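Robots still slow at the washing-up, but they can plate a doughnut

2021-11-07

Don't bin the tea towels just yet. Machines that do the chores are coming along, say the people building them, but anyone hoping for a hand with the washing-up before December will be let down.

That was the message from an open afternoon at Fetetholm, the shared workshop building behind the old bus depot, where a small firm called Cuver let visitors in to watch its robots have a go at everyday jobs. Folding, wiping, sorting, putting things on plates. The sort of thing a child gets told to do before tea.

More than 200 people turned up. Queue down the stairs at one point, and a lot of coats.

Cuver has 16 staff and has been at it for a few years, first with packing machines for bakeries and now with pairs of arms bolted to a table. Its founder, Elsa Heinonen, was blunt when asked whether the things were ready for a kitchen.

"No," she said. "Ready for a bit of a kitchen, on a good day, with someone stood next to it."

Good days do happen, she added. One towel-folding run last month went through a whole basket without anyone stepping in. The next morning the same machine, same towels, kept picking up two at once and the team spent until lunch finding out why. Somebody had moved a lamp.

The plates and doughnuts drew the biggest crowd. Toy ones, in sweet-shop colours, and two sizes. The task is to sort them, big ones to one plate and small ones to the other, and it sounds like nothing. It is a fair test though. Things are round, they sit close together, they roll if you catch them wrong, and the plates will slide if an arm leans on them.

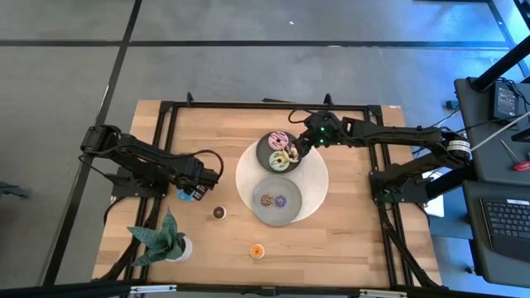
Sorting toy doughnuts at Fetetholm, with a cream one at the tip of the right-hand gripper.

Tae-yang Ryu looks after the doughnut table. He reckons a full plate takes the arms a couple of minutes when it goes well, and a person a few seconds. Speed doesnt bother him much. "Slow I can live with. Slow and you go and do something else. It's the one in 40 that worries me, where it does something daft and you've got to come back and sort it out."

One in 40 is the figure Cuver gives for its best task. Others are worse and the firm did not want to put numbers on them. Wiping a table is patchy – it misses corners. Loading a dishwasher they won't show at all yet. Cutlery was described by one engineer as "a swamp".

His sister, Eun-seong Ryu, works on the same team and is the more hopeful of the two. She says the change over the last year is in how the machines cope when things go a bit wrong. A dropped doughnut used to be the end of the run. Now the arm will often go after it and try again, sometimes from a different side. "It used to be that you'd lay everything out with tape marks. Every item in its spot. We don't do the tape now and it's a lot more like a real table."

Is that enough for a shop? Maybe sooner than for a house, was the general feeling on the day.

Ronaldo Calimlim came along to find out. He manages the Sampaio bakery and café on the high street and has been talking to Cuver about a trial behind the counter, filling trays with buns before opening. He would like it to work. Early starts are hard to staff, he says, and the tray job is the one everyone tries to swap out of.

"I've got 400 buns to go out before seven," he said. "If it can do the plain ones and leave the iced ones to us I'd be happy. If it puts its thumb through them I won't."

He stood watching for a good half hour and left undecided. Real buns squash. They stick to each other and to the paper, the icing comes off, and no two are quite the same shape. A toy one forgives a hard pinch. Heinonen did not argue with any of that. Soft food is on the list, she said, and they have started on bread rolls, with mixed results. A bag of the failed ones went home with the staff.

Cleaning up is the other snag for a food business. Whatever touches the buns has to be washed, and at the moment changing the grippers is a job for a screwdriver and a patient person. Calimlim wants something his Saturday teenagers can do in the time it takes to boil a kettle. Cuver says it is working on a clip-on version.

Not everybody in the room was won over. Su-bin Seo, a home carer who came with two of her colleagues, said most of the chores on show were not the ones that wear her out. Changing a bed with someone in it. Getting a fitted sheet on. Finding the other slipper. She was interested in the tidying, less in the doughnuts.

"Half of my clients have got a tray table with pills and glasses and a cup of tea on it, and things on the floor," she said. "If it could keep that clear without knocking the tea over, I'd have one tomorrow. But it's got to be right every time. I can't be ringing someone up."

She also asked what it would cost and got no clear answer. A pair of arms with the table is still well out of reach for a household, Heinonen said, and she would not guess at a price for later. Space is a problem as well. The set-up is as big as a decent kitchen table and you would not want to eat round it.

Cuver is not the only one trying. Grusach, which makes shelving and stockroom kit, has been running its own tests on shop-floor work – facing up shelves, taking empty boxes away – and sent a couple of people along to look. They said their machine does fine with tins and boxes and poorly with anything in a bag. Crisps are the worst. They were friendly about the doughnuts and asked alot of questions about the cables.

So which jobs are close? Asked to pick, the Cuver team went for sorting hard items by size or colour, folding small flat things such as flannels and tea towels, and moving goods from one tray to another when the tray is always in the same place. Further off are dishes, beds, anything wet, anything see-through. Ironing got a laugh.

Tae-yang Ryu would not be drawn on a year. His sister said she expects to see machines doing one dull job well in the back of a shop long before one does ten jobs in a house, and that people should ask to see the tenth go as well as the first. Firms like to show the first.

Visitors with questions were handed a slip to fill in with the chore they would most like to give away. Bins were popular. So was cleaning the oven, and one read only "school bags, every night, please". Heinonen said the slips would be pinned up over her desk, and the oven ones put to one side.

Sampaio is due to decide on its bun trial in December. Fetetholm has said the workshop will open to the public again in the new year, when Cuver hopes to have the bread rolls out. Entry is free, children must be with an adult, and the lift is still out of order so it's the stairs for now.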